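Brivden Allotments and Orchard Project
Second progress report to the Molleo Fund
Dec 7, 2021

Summary

The grant was awarded in July to bring the old orchard at Brivden back into use and to improve the water supply to the lower plots. Most of the groundwork is finished. The tree planting has slipped and will now take place after the new year. We are within budget and are not asking for any change to the total.

Water supply

The old pipe along the east hedge had split in several places and has been taken out. Hamdy laid the new one in September and came back to fit the taps once the trench had settled. There are now 5 taps on the lower plots, where there had been one, and the pressure at the far end is good enough to fill a can without a long wait.

One length of trench had to be moved to avoid the roots of the big pear. This added £586 to the bill, which we have met from the contingency line. The water company has read the new meter and the account is in the project's name.

Rainwater tanks were in the original plan as well. Both are on site but only one is connected. The second needs a longer downpipe from the store roof and we expect to fit it before the spring.

Orchard clearance

Brambles and elder have been cleared from the whole of the upper orchard. The lower part is still rough and we have left it for now, as the ground is too soft to get the chipper down there. Reijo Lappalainen surveyed the old trees and marked the ones worth keeping. Most are cooking apples. There are a few plums in poor shape, and he advised giving them one more season before deciding.

Pruning of the old apples began in November and will carry on through the winter. We are taking it slowly over several years as he recommended, so plotholders should not expect much difference in the crop next autumn.
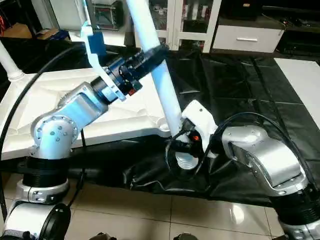 Planting

The young trees were ordered from Berkon in good time, but the nursery was short of two of the rootstocks we had chosen. We agreed to wait for them. Delivery is now promised for late January, as bare-root trees. Stakes, ties and guards have been bought and are in the store.

Training and events

Two pruning mornings were held and both were full. The apple day in October was moved indoors because of the wind, and the juice press was left behind, so there was less to do than planned. We would like to run it again next year with the press booked earlier.

Spending

The water works are paid in full apart from the retention. £2,000 remains in the planting line, all of it committed to the nursery order. Receipts are attached in the usual order.

Next period

Plant the young trees, connect the second tank, finish the winter pruning and reseed the track where the digger went over it. The next report will include the planting plan as carried out, with varieties and positions.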